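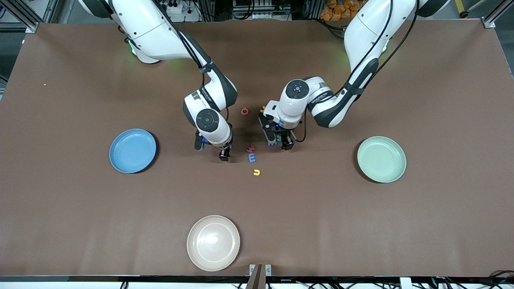 Spelling night is back at the Pirketti, and this time there's a trophy

6 min read

I promised myself I'd stop writing about spelling bees after last March, when I got three letters in one week telling me that a grown man should have something better to do with his Thursdays. Well, I don't, and the Pirketti Cafe on Rader Street has decided to bring its adult bee back for the winter, so you're stuck with me again.

The first round was held last week and I went along with my coat still wet and no intention of entering. I lasted until the second cup of coffee. There's a clipboard by the register, and there's a pen on a string, and somehow my name was on it between a dental hygienist and a man who told me he'd driven in from the lake just for this. Entry is 10 dollars, and it goes to the reading room at the Martens branch library, which has been trying to replace its children's shelves for as long as I've lived here.

If you missed the old bee, it works pretty much like the one you remember from school, only with pie. You stand up, you get your word, you can ask for the meaning and for a sentence, and you can have it said again twice. Miss and you sit down. The big change this season is that you may also ask what language the word came from, which used to be against house rules for reasons I never got to the bottom of. I asked for it every single time and it helped me once.

The man reading the words is Gervasio Huenchumán, and if you've ever taken night-school Spanish in this town you already know the voice. He reads slowly and he doesn't give anything away with his face, and believe me, I was looking. He told me he picks from a list of 1197 words he put together himself over the summer, typed up and kept in a green binder that he takes home with him at the end of the night. I asked if I could see just the one page. He laughed and put the binder under his chair.

The list leans heavily on food this year — I got "vinaigrette" in my first turn and felt like the luckiest man alive — but there's plenty of weather in there too, and some plain mean ones. "Supersede" took out four people in a row. It's got an S where everybody wants a C, and you could hear the whole back of the room spelling it wrong under their breath. The hygienist got "rhythm" and rattled it off so fast that Gervasio had to ask her to do it over. I thought that was unfair and said so, and was told to hush by a woman eating chowder.

I went out on "desiccate." One S, two Cs. I had it the other way around, and I've written it on the back of my hand in ballpoint every morning since.

What surprised me was how many people showed up who don't spell well and said so right into the microphone. The old bee, the one that ended in 2000 when the Kuton Hall roof went, had gotten kind of grim by the finish. It was the same six or seven people every month, and they'd started studying, and one of them brought a stopwatch. I was there for most of it and I can tell you there were evenings when you could hear the radiator. Last week there were people getting "banana" wrong from sheer nerves and getting a round of applause for it, and they'd go back to their tables grinning like they'd won something!

Arne Hagedorn did win something. He's the retired piano tuner who used to live over the hardware store, and he took the round on "onomatopoeia," which I'd like to point out is a word everybody practices and so hardly counts. (He says I'm sore. I'm a little sore.) He told me afterward that he doesn't see the letters at all, he hears them, each one a bit higher or lower than the next, and that a wrong one sounds to him like a key that's gone flat. I tried it his way on the walk home with "desiccate" and all I got was a headache.

The trophy, by the way, is a real one. It came out of the case at Kuton Hall before they closed the building up, and it was originally for bowling, so there's a little brass fellow on top in mid-throw. The plate on the front has been changed. Arne doesn't get to keep it until the final, but he was allowed to hold it for a while, and he did, all through the raffle.

There's been some grumbling about the start time. The flyer says seven and we didn't get going until nearly half past, partly because the kitchen was still sending out dinners and partly because the microphone had to be borrowed from the church across the street and the person with the key was at choir. I'm told they'll have their own for the next round. I'm also told the pie will be cut ahead of time, and if that's true, it'll be the biggest improvement of the lot. I stood in that line through the whole of the L's in the warm-up game and missed my chance at the coconut.

Speaking of the warm-up, don't skip it. Before the bee proper they do a half hour where each table gets a long word and has to make as many little ones out of it as it can. Ours was "thunderstorm" and we did all right with "northern" until somebody noticed there's only one N in it that you can use. There's one in "thunder" and that's your lot. We'd already shouted it out and everything. The hygienist's table had a fellow who kept coming up with words like "trode," and there was a dictionary fetched, and it was in there, too. I'm going to be thinking about "trode" for some time.

Kids can come and play in the warm-up but not in the bee itself, and I heard a couple of parents asking for that to change. I'd be all for it. I'd also be out in the first round every week, to a nine-year-old, in front of my neighbors, and I suppose I could live with that if the pie situation gets sorted out. Gervasio says he'd want a separate list for them and he's got a start on one.

The room holds more people than you'd think. The owners figure they could fit 200 if they opened up the side porch, though it'd be a cold night for whoever drew the porch, and there was talk of renting a heater for the final. Last week everybody fit inside with their coats on the backs of their chairs, and I only got elbowed once.

There are four more rounds before the final in March, and the winner of each one goes through, along with whoever Gervasio picks as his wild card. He won't say how he's going to choose. I bought him a slice of pecan on the way out and I'd like it on the record that it was purely out of friendship.

Sign up at the register any time the cafe is open, or just turn up and look for the clipboard. Bring cash, the card machine was down. And if you get "desiccate," you're welcome.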